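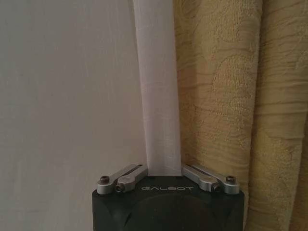 Flakcombe apartment, May

Review: Osura window seal kit

The Osura kit is a compression gasket set for hinged windows, sold by Ulloa as a retrofit for frames whose original gasket has hardened or shrunk. It went onto the windows of an apartment in Flakcombe before the last heating season and came off one of them in May for inspection. The location had 3,191 heating degree days over that season (Fahrenheit base), so the gaskets had a reasonable amount of cold to deal with. This review covers fit, installation, air leakage and wear. Noise reduction was not measured.

Contents

The box holds a 30-foot coil of hollow bulb gasket, a smaller coil of flat strip for the hinge side, a roller, a plastic gap gauge, two alcohol wipes and a folded sheet of instructions. The gasket is EPDM with an acrylic adhesive back. The roller is usable. The gauge is a stepped wedge marked in millimeters on one face and in fractions of an inch on the other, and the two scales do not quite agree at the thick end. Use the millimeter face, which matched a set of feeler gauges at every step.

Sizing

Osura makes the bulb in one diameter only. The instructions give a working gap of 2 to 5 mm. At the low end the sash needs a firm push before the handle will turn, and at the high end the bulb touches but barely compresses. The practical range is closer to 2.5 to 4 mm. Measure at each corner and at the middle of each side, with the handle in the closed position. Older sashes are often tighter at the hinge than at the latch, and that is where the flat strip belongs.

Nelalance sells a similar kit with two bulb sizes in the box. For a house with mixed window types that is the better arrangement. The Nelalance adhesive is weaker, however, and on a vertical run in direct sun it began to creep at the top corner within weeks. The Osura strip has stayed where it was put.

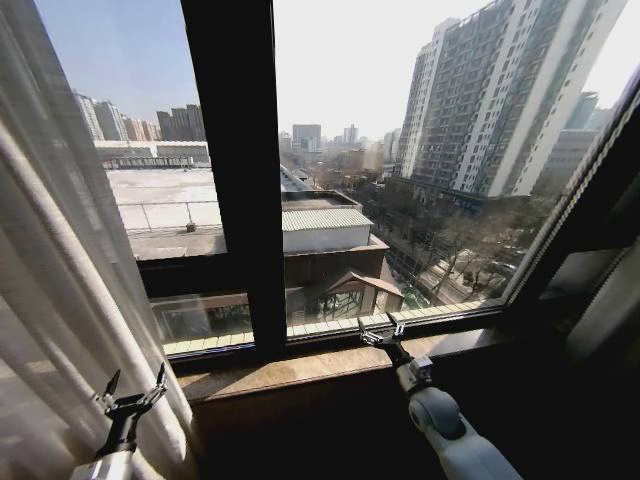 Page last changed: October 21, 2019

Installation

Cleaning takes longer than sticking. The old gasket leaves a film in the channel that the supplied wipes do not remove; isopropyl alcohol on a lint-free cloth does. Let the channel dry completely. Tie back any curtain first, especially a sheer one, as the exposed adhesive grabs light fabric and does not let go cleanly. A stone sill is a convenient place to lay out the coil, but wipe it down before doing so – grit picked up by the bulb ends up in the seal.

Start at the top center and work down both sides so that the joint is not at the bottom, where condensation collects. Do not stretch the gasket. A stretched length relaxes over several days and opens a gap at the corners. Cut the corners at 45 degrees with a sharp blade and leave each piece slightly long, then press it back into place. The instructions suggest bending the gasket around the corner in one piece. This flattens the bulb on the inside of the bend and should be ignored.

Osura gives a cure time of 24 hours with the window closed. The room should be above 50 °F during that period.

Air leakage

Leakage was checked with a door fan at 100 Pa of depressurization, first with the old gasket in place and again after the new one had cured. All other openings were sealed with tape for both runs. The reduction was clear at the sashes that had been leaking worst and small at those that had not. The remaining leakage, traced with a smoke pencil, came through the latch keeps and at one joint between frame and wall. No gasket kit will address either.

Surface temperature at the inside edge of the sash rose on cold mornings. The glass was no warmer, as expected: the kit does nothing for the thermal performance of the pane, and the claim on the box about "warmer glass" should be read with that in mind.

Wear

The section removed in May had taken a permanent set on the latch side, where compression is highest, but sprang back far enough to keep sealing. The hinge-side strip showed light scuffing. The adhesive came away with moderate force and left residue on painted metal, less on bare aluminum. Reuse of a removed piece is not practical.

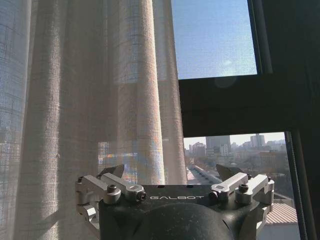
One reader reports that the same kit made a tilt-and-turn sash impossible to latch in tilt mode, and asks whether the bulb can be trimmed along its length. It can be cut, but it then no longer works as a bulb and seals poorly. The flat strip on the lower hinge corner usually frees the latch. If it does not, the gap is too small for this product and the sash hardware should be adjusted first.

Verdict

Recommended for windows with an even gap between 2.5 and 4 mm. For wider gaps, consider the larger Nelalance bulb and expect to redo the top corners. Spare coils from Ulloa are sold without the gauge or roller, so keep the originals.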